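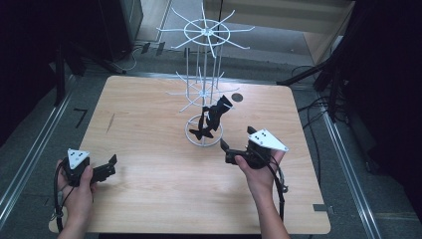
My year of 28 pieces of clothing

27th December, and I am sitting on the bedroom floor in my sister's old college sweatshirt, eating the last of the peanut brittle and looking at my closet. It's a small closet. It used to be a small closet with the door held shut by a chair, and now the door closes all by itself, and I'm still a little too proud of that.

If you're new (hi!), I started this back in February, when I got so tired of standing in front of a packed rail every morning with nothing to wear that I decided to get down to 28 pieces and stay there until the end of the year. Underwear, socks, pajamas and gym stuff didn't count. Coats did count, and shoes did too, which hurt. I split the whole thing up as seven tops, seven bottoms, seven layers (sweaters, cardigans, anything you put over something else) and whatever was left over for coats, shoes and one dress. I'd read plenty of stricter systems with color wheels and so on, and I just couldn't face them. I wear navy and gray and one very loud green cardigan, and that's my color wheel.

The first purge was a mess. I did what everybody says and put every single thing on the bed, and then it was ten at night and I had no bed. I slept on the couch under a pile of things I was supposedly getting rid of. The next day I was much more ruthless, mostly due to my neck! Anything that pinched went. Anything I'd kept for the person I was going to be once I took up tennis went. I had three black skirts that I swear were the same skirt bought in three different moods, and I kept the one with pockets.

Selling was the part I'd looked forward to and it was the part I liked least. I used Tresto, which is fine as these apps go, but you have to iron things and measure them and answer messages from people who'd like to know if you would take four dollars and also drive it over to them. I sold some nicer dresses and a pair of boots and then I lost the will. The rest went to Oh, the secondhand shop down on the corner by the laundromat, and they gave me store credit, and yes, I know how that sounds. Store credit! In a clothes shop! I kept the slip tucked in a cookbook so I wouldn't see it.

Spring was easy. I was smug all through spring and I apologize to anybody who had lunch with me. Getting dressed took no time at all, I did laundry more often but in tiny loads, and I found out that I don't like half the sleeves in the world. Anything that stops at the elbow makes me feel like a waiter. That kind of thing is good to know and I would never have worked it out with the old closet, where the sleeve problem was buried under everything else.

Summer was where it got hard. It was hot and I'd picked my seven bottoms in a cold month, so I had exactly one pair of shorts and they were not good shorts. By the end of June I was rinsing them out at night like someone on a backpacking trip. I did a swap, which my own rules allowed as long as one thing went out for every thing that came in, so two pairs of pants went in the suitcase under the bed and a linen skirt and some better shorts came home with me. I used the cookbook credit. It felt great and I regret nothing.

And then there was the wedding. I'd kept one dress, a dark blue one with a wrap front, and it had been just right for two birthdays and a work thing. Then came the invitation, and guests were asked to wear yellow. Yellow! I looked terrible in yellow as a baby, and there are photos. I ended up borrowing a scarf and wearing the blue, and got in every group shot looking like the flag of somewhere. No one minded at all. I danced until my feet gave up and spilled something on the scarf, which I then had to replace, so in the end the wedding cost me one scarf I never got to keep.

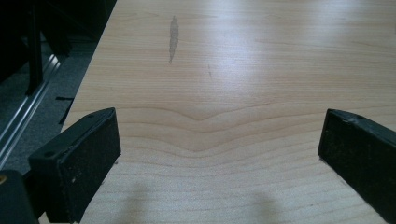 Wasn't I just bored out of my mind by fall, a reader wanted to know after my last post, and didn't people at work start to notice? She'd tried something like it herself and quit when she caught sight of her own gray sweater in a shop window and wanted to cry.

I've thought about that one a lot. Yes, I was bored. I was really bored in October. I had a couple of weeks of being so sick of my jeans that I wore the dress to the grocery store, with rain boots. What helped was moving things around, silly as it sounds. I put half the layers away on a high shelf for a month and when they came back down I was pleased to see them, like cousins. As for work, not one person said anything all year until I told them, and then they all said oh, sure, of course they'd noticed, and I don't believe a single one of them.

The other thing that got me through was fixing stuff. I'm no good at sewing. I can do a button and I can do a hem if you don't come near it. But when you only have a few sweaters you notice the hole when it's the size of a lentil and not when it's the size of a plum, so I learned to darn from library books and a lot of swearing. The green cardigan has an elbow now that looks like a waffle. I love it more than I did before. My Skover boots got new heels in September and they'll probably outlast me, and I've had them since my first real job.

The one true failure was the coat. I'd kept my old Pudska, a long gray one, very warm, and sometime in November the zipper went, and I mean went, teeth everywhere, on the bus. The repair quote was more than I'd paid for it. I wore two cardigans and a raincoat for a week and was miserable and took it out on everybody. Then I bought a new coat. Full price, brand new, in a real store, with a bag with rope handles. It's on the list in place of the old one, so the count held, but I had wanted to get the whole way through without buying anything new and I didn't, so there it is.

Will I carry on? I think so, but a bit looser. I want a second dress. I want a summer list and a winter list so I'm never again washing shorts in the sink at midnight. And I got a sweater for Christmas, a lovely soft rust-colored thing, and under the rules something has to go out to make room, and I've been sitting here through half a box of brittle trying to choose. It's between the striped one that's gone wide at the bottom and the navy one with the itchy neck. The navy one is on the bed right now. I've already taken it off the bed twice.

If you've done this and kept it up for more than a year, please tell me in the comments how you handled coats. And if anybody knows how to get a grease spot out of rust-colored wool, I may need that too.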